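Oberholzer Hall – pre-opening safety check, makers' weekend
Date of walk-round: 2018-08-21
Areas covered: main hall, side room, kitchen, yard
Result: OK to open, 2 items to finish first

What a lovely building this is to inspect now! Anyone who remembers the hall with the old heaters and the curtains over the fire door will hardly know the place. Comments are under each item, and I've put in more than usual so the September team can use them too.

1. Main entrance and ramp
Result: Pass
Both doors open fully and stay open on their hooks. The new grip strips on the ramp are superb, even with a bucket of water thrown over them (I tried). Please keep the sandwich board off the bottom of the ramp – it always creeps back there.

2. Fire exits
Result: Pass, with comment
Side room exit opens with one push. The yard exit needed a good shove, so I rubbed candle wax on the bar and it is much better. Basero are coming to adjust the latch before opening day. Keep the path outside clear right up to the gate, including bikes.

3. Extinguishers and fire blanket
Result: Pass
All in date, pins in, needles in the green. The kitchen blanket has moved from above the cooker to beside the door, where you can reach it without leaning over a hot pan. Great change.

4. Emergency lights
Result: Action needed
I switched off the lighting circuit for 30 minutes. Everything stayed bright except the fitting over the side room door, which faded after 12. New battery ordered from Guketti. Recheck once fitted and write the result in the log.

5. Stands and displays
Result: Pass
Panels are firm at the base and I couldn't rock any of them. Table cloths must stop short of the floor on the walkway side. The colours this year are cheerful and make it so much easier to tell one stand from the next.
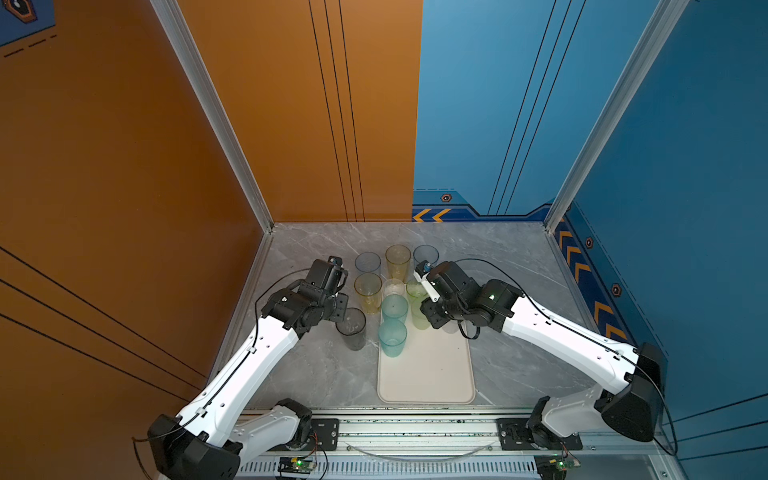

6. Leads and sockets
Result: Pass, with comment
Every extension lead has a current test sticker, and whoever taped them down did a beautiful job, flat and straight with no curled ends. One reel by the stage was still half wound. Unwind it all the way, please, even for a kettle. Especially for a kettle!

7. Walkways
Result: Pass
A wheelchair and a pushchair can pass each other along the full length of the middle aisle. We tested it with real ones. Stand 13 had boxes sticking out at the back, moved while I was there.

8. Kitchen
Result: Action needed
Fridge cold, hand wash basin running hot, first aid box full apart from blue plasters. The floor by the sink is the one thing that bothers me: the mat has a turned-up corner and will catch somebody carrying a tray. Take it up, and use the Kivurov mat from the store until a new one arrives.

9. Yard and bins
Result: Pass
Bins are well away from the wall and the lids shut. The outside light comes on by itself at dusk. Nettles by the gate could do with a trim.

To finish before opening
Item 4 – battery, side room light
Item 8 – kitchen mat, blue plasters

Log book is on the hook inside the office door. Sign against each item as it is done and leave the pen on its string.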